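Ticket: Livon live album download — track 4 cuts out, wrong running order in player
Status: Closed 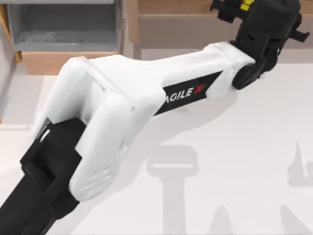

Kandby, January

Opened by Natalie Holroyd, 9.10 am

I bought the Livon Quintet live set from the Jelent shop as a lossless download. Track 4, the long ballad with the bass clarinet solo, goes silent before the end. The applause is missing too, and the next tune starts cold. I have tried it on my laptop and through the hi-fi streamer in the front room. Same result on both.

The running order is also wrong. The sleeve notes put the blues after the ballad, but my player has it near the top of the second set.

Reply from Wilson Arango, Jelent customer support, 9.45 am

Thanks, Natalie. Please could you tell us:
the size of the file for track 4, in megabytes
whether you downloaded the album as one zip or track by track
which program you used to unpack it

Please don't delete anything yet.

Natalie Holroyd, 10.20 am

Track 4 is 83 MB. I took the whole album as one zip and opened it with whatever comes with the laptop. There was no error message.

Wilson Arango, 10.50 am

The copy on our server is bigger than that, so yours is incomplete. Please download track 4 on its own from your account page. Leave the old file where it is for now and save the new one in a different folder, so the two don't get mixed up.

Natalie Holroyd, 11.30 am

Done. The new one is the same size, 83 MB, and stops in the same place, in the middle of the piano coming back in. I listened to it twice.

Internal note, Misaki Yagi, 12.15 pm

Checked the master against the shop copy. The master from Bakhtiari is fine and plays to the end, applause included. The copy on the download server is short. The size Wilson quoted from came from the catalogue entry, which is filled in from the master, so it would not have shown the fault. The transfer log has a dropped connection during track 4 and no retry. All other tracks on the album match.

Re-sent track 4 and rebuilt the zip. Streaming version uses a separate copy and is not affected.

On the running order: the album is 2 discs. The disc number was left blank in the tags, so some players shuffle both sets together by track number. Clive Heywood at the label has confirmed the sleeve order is correct. Tags filled in for both discs.

Wilson Arango, 2.05 pm

Natalie, the fault was at our end and both problems should now be fixed. Please remove the old album from your player's library, download the zip again and rescan. If your player keeps the old order after that, clear its cache and restart it.

Natalie Holroyd, 4.40 pm

Track 4 now plays through and the applause runs into the next tune. Laptop shows two discs in the right order. The streamer still had the old order until I restarted it, and now it is right as well.

One small thing — the bass player's name is spelt differently on track 7 from all the others.

Misaki Yagi, 5.00 pm

Corrected on the server. You would only get the change by downloading track 7 again. The sound is the same in both.

Wilson Arango, 5.10 pm

We have emailed the other buyers of the lossless version with a link to the new zip. MP3 buyers do not need to do anything about track 4, but will get the corrected tags if they download again. Closing this ticket. Reply to the email if the fault comes back and it will reopen.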